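Standa Corner and Edge Protection for Tables and Desks

Product family: Furniture safety
Manufacturer: Plonon
Item: Standa corner cap, set of four
Item: Standa edge banding, supplied by the roll
Catalog reference: 1482 (corner caps), 1627 (edge banding)

Overview

Standa is a range of soft protective fittings for rectangular tables, desks, low cabinets and benches. The range was developed for institutions in which furniture is moved frequently and used by many people in the course of a day, including schools, clinics, public libraries and shared offices. The fittings cover the exposed corners and, where required, the full perimeter of the top. They may be installed on new furniture before delivery or on furniture already in service.

The corner cap is a one-piece molding with a closed upper face and two side walls. It covers the point of the corner and a short length of the edge in each direction. The edge banding is a continuous profile that meets the cap on either side. Customers may order the caps alone, which is the usual choice for adult workplaces, or caps and banding together.

Intended use

The fittings are intended to reduce the severity of knocks against a table corner and to protect the corner itself from chipping when furniture is carried through doorways or stacked in storage. They do not make a table suitable for a use for which it was not built, and they should not be regarded as a substitute for adequate clearance between pieces of furniture. The manufacturer does not recommend the product for glass tops, for tops with a rounded front edge, or for outdoor furniture.

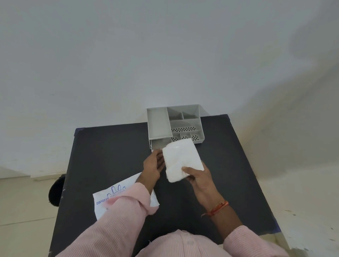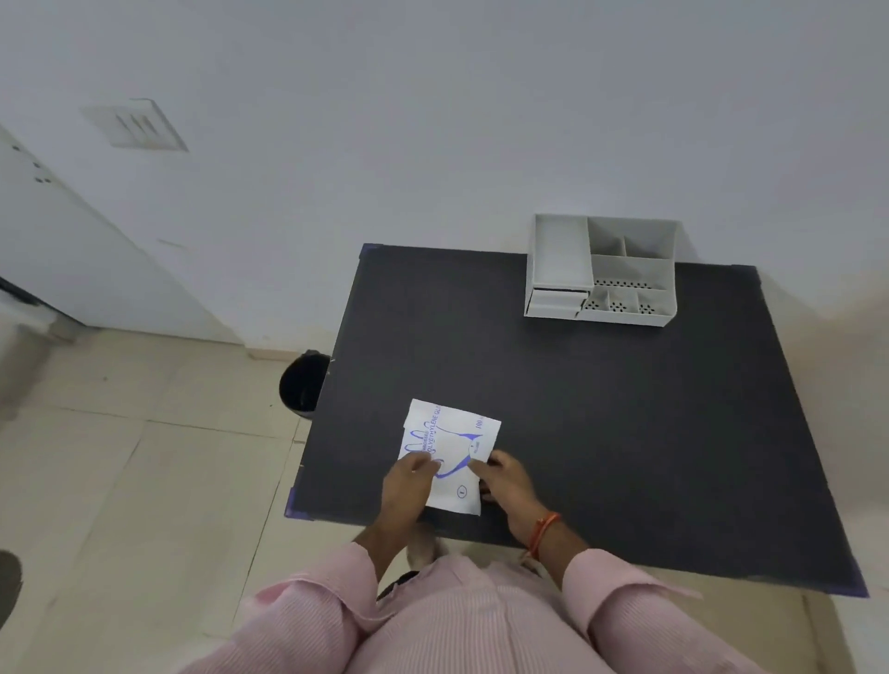 Color should be selected with the finish of the tabletop in mind. Plonon supplies the range in four standard colors, and the customer may combine them within a single order at no additional charge. On a black or charcoal table, a bluish cap remains visible at the corners while staying close to the tone of the top, and many purchasers prefer this to a bright contrast. Sites that serve visitors with low vision are advised to choose the pale yellow cap, which is easier to locate on a dark surface. Samples of all four colors are available on request and need not be returned.

Preparation and installation

Tables should be brought to room temperature before work begins. Clean each corner, including the underside, with a mild detergent solution and a lint-free cloth, then wipe with clear water and allow the surface to dry completely. Wax polish must be removed, as the adhesive will not hold on a waxed finish.

Position each cap without adhesive to confirm the fit. Remove the backing film, seat the inner angle of the cap against the point of the corner, and press outward along both sides for at least one minute. When banding is to be fitted, install all caps first and cut the banding to length between them. Banding should be laid in without stretching. A stretched length will shorten within a few days and leave a gap at the cap.

The table should not be moved for 24 hours after installation. Full bond strength is reached after three days.

Care and replacement

Wipe the fittings with a damp cloth as part of ordinary cleaning. Alcohol-based products may be used occasionally, but daily use will dull the surface. Abrasive pads should not be used. A cap that has lifted on one side should be replaced and should not be pressed back into place, as dust on the adhesive prevents a lasting bond. To remove a cap, warm it with a hair dryer on a low setting and peel slowly from the side wall toward the corner. Adhesive residue may be taken off with the Cinix remover supplied in the installer kit.

Ordering

Corner caps are packed in cartons of 96 pieces, sufficient for 24 rectangular tables. Part cartons are available to schools and nonprofit organizations. Orders of over 300 pieces are shipped free of charge. Edge banding is sold by the full roll only. Customers furnishing several rooms are asked to submit a list of table sizes with the order so that the correct length of banding can be calculated.

Orders placed in December are processed in the order received and may be subject to a longer delivery period.

Warranty

The fittings are covered against defects in material and molding for two years from delivery. The warranty does not extend to fittings installed on unsuitable surfaces or removed and reapplied.

Contacts

Institutional sales: Hjørdis Solheim
Technical questions and surface compatibility: Algirdas Grīnberga
Samples and returns: Concetta Farina

The range is distributed by Patrício, which also maintains stock of replacement caps for discontinued colors.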